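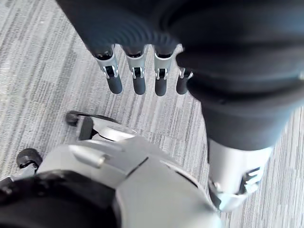

Figure 4. Striped carpet, gray.

Home | Guides | Floors | Contact

Section 4. Care of Striped Carpet

4.1 Scope

This section applies to striped carpet in the Skumari range as laid in offices, meeting rooms and workrooms at the Kolville and Fultholm buildings. It covers daily care, removal of spots, periodic cleaning, and the placing of furniture and equipment. Entrance matting and stair coverings are dealt with in Section 2.

Staff who carry out the work described in 4.4 must have read the whole of this section. Questions about its contents should be addressed to Oliwia Górecki, Building Services, Kolville.

4.2 Daily Care

1. Pick up paper clips, staples and cable ties by hand.
2. Set the vacuum cleaner to the height marked for short carpet. If the machine has no such mark, begin at the highest setting and lower it until the head moves with slight resistance.
3. Vacuum along the stripes from the far wall toward the door.
4. Vacuum across the stripes in areas of heavy use, such as doorways and the space in front of printers.
5. Finish with a single pass along the stripes so that the surface lies in one direction.
6. Empty the dust container outside the room.

Note: Rooms in regular use are vacuumed every working day. Storage rooms are vacuumed weekly.

Caution: Do not pull or cut a raised thread by hand. Mark the place with a strip of painter's tape and report it as described in 4.6.

4.3 Spots and Spills

Treat spills as soon as they are noticed. Dried spots may be treated in the same way, but will usually need more than one application.

1. Lift solid matter with a blunt spoon or a plastic scraper.
2. Blot liquid with a clean white cloth. Work from the outside of the spot toward the center.
3. Dampen a second cloth with cool water and blot again.
4. If a mark remains, apply Sowa spot cleaner to the cloth and press it onto the mark. Do not pour the cleaner directly onto the carpet.
5. Blot with clear water to remove the cleaner.
6. Cover the place with dry white cloths and weigh them down with a flat object that will not lose its color.
7. Remove the cloths when the carpet is dry to the touch, then vacuum along the stripes.

Note: Test the cleaner in a corner or under a cabinet before its first use in any room. Wait until the test area has dried and compare the light and dark stripes separately. A change may show on one and be hard to see on the other.

Caution: Never use bleach, solvent or dishwashing liquid. Do not rub. Rubbing spreads the spot and can blur the edge between stripes.

Ink, paint, glue and toner are not to be treated by room users. For toner, keep water away from the area and do not walk on it.

4.4 Periodic Cleaning

Periodic cleaning is carried out in October and at such other times as Building Services may direct. The room must be closed to users until the carpet has dried fully.

1. Post the closure notice on the door.
2. Remove chairs, wastebaskets and other light items. Raise hanging cables clear of the floor.
3. Place protective film under the feet of any heavy furniture that is to remain.
4. Vacuum twice, first across the stripes and then along them.
5. Mix the cleaning solution in the proportion printed on its container. Do not increase the strength.
6. Clean in straight, overlapping lanes that follow the stripes. Keep the machine moving while the brush is turning.
7. Go over each lane again with the suction only.
8. Open the windows or run the ventilation.
9. Vacuum the dry carpet and return the furniture.
10. Enter the work in the floor log, giving the room, the product used and the name of the person responsible.

Caution: Electrical floor boxes must be closed and covered with tape before wet cleaning begins. If water enters a floor box, stop work, leave the room and call Building Services.

4.5 Furniture and Equipment

Use felt or smooth plastic pads under fixed legs. Casters must be of the soft type and free of grit. Lift heavy items when moving them, or slide them on boards; they must not be dragged across the stripes.

Dents left by furniture can be reduced by placing a damp white cloth over the mark for a short time and then raising the surface gently with the fingertips. Irons and steam appliances are not permitted.

4.6 Reporting Damage

Report loose edges, raised threads, burns and lasting stains on Form 21, available at the service desk. State the room and the distance of the damage from the nearest wall. Loose edges in a walkway are to be reported at once by telephone, extension 51, and the place must be blocked off until it has been inspected.

Repairs are arranged by Dariusz Borkowska. Room users should not order replacement material themselves, as stripes from separate production lots may differ in shade.

Next: Section 5. Hard Floors

Shares 21 | Comments 2

Contact | Terms of use | Copyright Skumari Floor Guides | Back to top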